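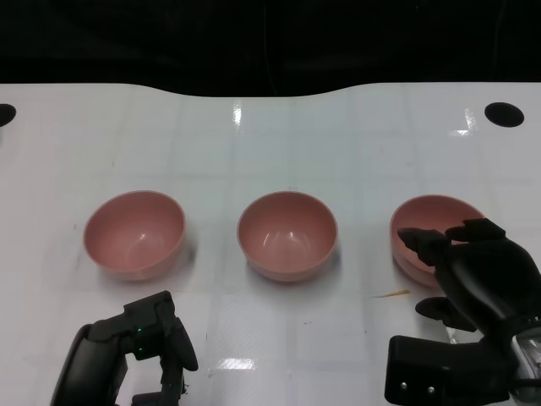
Part-time table setter and tableware tester, Sternton

Flaruder is looking for 2 people to join the tableware room at our Sternton site. The work is setting out, sorting and stacking bowls and other small dishes, and writing short notes on how they handle. You do not need a background in ceramics, plastics or catering. You do need patience for small jobs done the same way many times over.

About the job

Flaruder has sold everyday tableware to schools, day care centers and canteens since 2011. Before a bowl goes in the catalog it spends time on our tables. It is set out in a row, picked up by the rim, nested, pulled apart and set out again. The Ellovari range is next, starting with the small bowls.

A normal shift covers one range. You will lay out pieces to a printed plan, stack them, unstack them and record anything that sticks, tips or scratches. You will also wipe down the tables, wash the pieces and put them back on the right shelf. Play food is used for some of the filling checks, so nothing spoils.

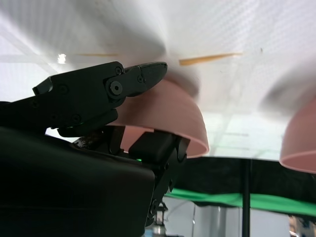
Posted by M. Economou
Tableware Room Lead, Flaruder

Hours are mornings only, four days a week. Shifts start at 8:00 and end at 12:30 with one paid break. The post runs through the end of October and may be extended. Pay is hourly and is paid every two weeks. We will tell you the rate when we call, and it is the same for both openings.

What we ask for

You should be able to stand for most of a shift and lift a full crate of bowls to waist height. Good color vision helps, as some ranges come in shades that are close to each other. Clear handwriting matters more than typing. If you have worked in a kitchen, a stockroom or a day care, tell us, but it is not required.

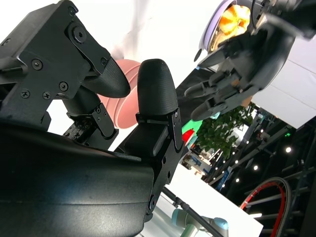 Pink bowl, with a lavender container behind.

What you will be trained on

Training takes the first week and is paid. You will learn the layout plans, the note sheet and how we grade a rim. You will also learn the stacking check: one bowl is nested in another, and you note how much of the lower rim shows and whether the top one sits level. People tend to rush this part. Please don't.

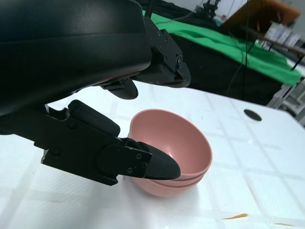

Two pink bowls stacked on the white tabletop.

How to apply

Send a one-page letter with your name, phone number and the mornings you can work. Quote reference 1702. A resume is fine but we read the letter first. Letters can be mailed or left at the front desk in Sternton.

We will invite people in for a short trial at the table, no more than 70 minutes, and the trial is paid. Wear closed shoes and leave rings and bracelets at home.

Posted 2022-01-08. Open until both places are filled.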